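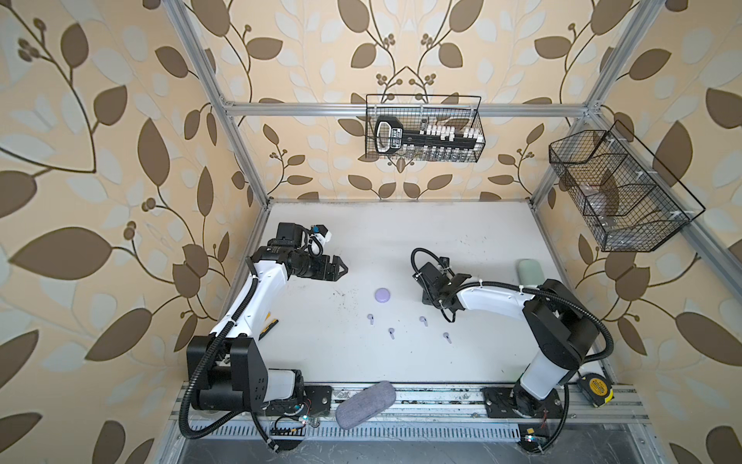 Yvonne Lambert had sung in the back room at Hulme for 31 years, and she still got butterflies in her stomach before the first number, bless her. The piano was flat again (it was always flat by September), so she leaned over and asked the boys to take the waltz slower, slow enough for her to think about Clollalach and the dance hall there.
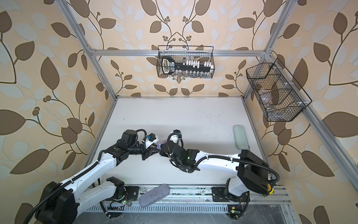
Brown leaves and berries on the wallpaper.

She closed her eyes and let the second verse wander wherever it liked, and the bass player, dear man, wandered right along with her.

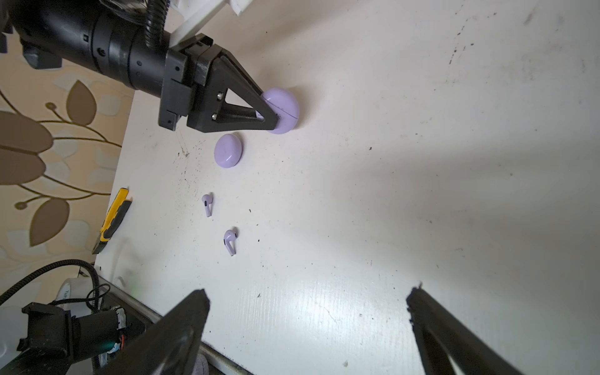
What did she sing last?
She sang the old Bullthorpe lullaby, both verses, with the piano lid closed.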